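### 4.3 Occlusion by the arm in bed scenes

In the previous section all objects stood on tables, where the support surface is flat and the arm usually comes from the side. We now consider the bed scenes of the Delthorpe set. They were added to the simulator in August by the second author, after the first reviewers of the workshop version asked whether our method depends on a flat and rigid support. The answer is partly yes, and we want to report it in detail.

A bed scene consists of a mattress, a blanket, pillows and several objects that do not necessarily belong in a bedroom. The categories are sampled without regard to the room, so that the detector cannot use the furniture as a hint. The blanket is settled before the episode begins, and its shape is then kept fixed. We tried also to let the cloth move during the episode, but the contact computation became too slow for our machines and we left this for future work.

For each scene we render the view of the fixed camera at every step of the reaching motion. The camera is placed on the same side of the bed as the arm. This choice is unfavorable, and it was made on purpose. In the apartment at Clelcombe, where we plan to do the real trials, the free space beside the bed is narrow, and the camera has to share it with the robot. For this reason the arm can cover a large part of the bed in many views, and the policy must decide with only a part of the object list visible.

We generated 227 bed scenes. From these we removed the ones in which at least one object fell to the floor while the scene was settling, and 198 scenes remained. Every remaining scene was run with 8 different start configurations of the arm. The target was named by its category, and an episode was counted as correct if the policy selected the right instance before the first contact.

We compare 2 variants. The first one, called Rainer in the tables, keeps a memory of the object masks from earlier steps and fills the region behind the arm with them. The second one uses only the current view. Both have the same backbone and were trained with the same table scenes, and neither has seen a bed during training.

The memory variant was better in the bed scenes, as it was on the tables, but the difference between the two became smaller. We looked at the failed episodes by hand and found two frequent causes. In the first, the masks of objects which touch each other were merged, and after the arm had passed in front of them the memory kept the merged mask until the end of the episode. In the second, a dark object was assigned to the arm itself, as the joint covers of our arm model are also black. Figure 7 gives a view in which both difficulties can be studied.

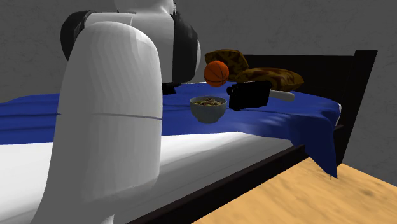
**Figure 7.** Simulated bed scene with the arm close to the camera. The bowl, the basketball and the black camcorder-shaped device stay in view; a small flat black object beside the joint cover is mostly hidden.

The small black object in Figure 7 is the harder case. Its color is near to that of the joint cover and only a little of its outline is available, therefore a segmentation based on appearance has not much to work with. The patterned pillows are a different problem. The ball overlaps the propped pillow, and the mask boundary between an object and a pillow was often less stable in our runs than the boundary between an object and the plain blanket.

As a simple correction, we projected the known geometry of the arm into the camera view and did not allow any object mask inside this region to be updated. This removed a part of the second type of failure. It had little effect on merged masks, which we discuss again in Section 5 together with the results on the Genico shelf scenes.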